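Last updated in April
Reading time: 2 min

About Us

Trornon Kitchens began at a borrowed bench in the back of my uncle's hardware store, with one good saw and a great deal of stubbornness. I'm Malsha Thambiah, and I still answer the phone most mornings before eight, so if you call early you'll very likely get me (and possibly the kettle in the background).

We build kitchens for people who cook, and for people who mostly stand around in kitchens talking, and we're fond of both. There are seven of us now. We moved into the old dairy building on Rakau Lane a few years back, and last winter we finished our kitchen number 341, a narrow galley for the Selvanayagam family, who sent us home with more food than we could carry!

What we care about most, if you let us go on about it, is drawers. Doors get all the attention in a showroom, but a drawer is what you put your hands on all day long. We like a pale wood inside and a warmer brown on the front, with corners rounded enough that you won't mind bumping a hip on them. Our Promuvberg range is built that way, and it's still the one I'd choose for my own house.

We also believe every kitchen needs a snack drawer. Put it low if you have children, high if you have a husband like mine, and please don't feel you must fill it with matching jars. A bag of Deep River sea salt chips laid flat is a perfectly good use of fine woodwork.

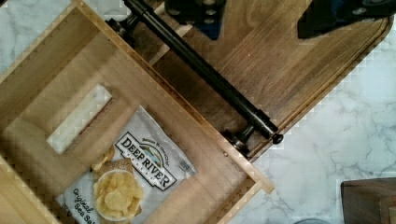 Come and See Us

The workshop is open from 9 until 4, and there's parking for two cars out front. Bring your measurements if you have them, or a sketch on the back of an envelope, which is how plenty of our favorite jobs got going. We'll put the coffee on and you can open and close things for as long as you like.

Sign up for our newsletter for workshop news and open house times. You can unsubscribe whenever you like.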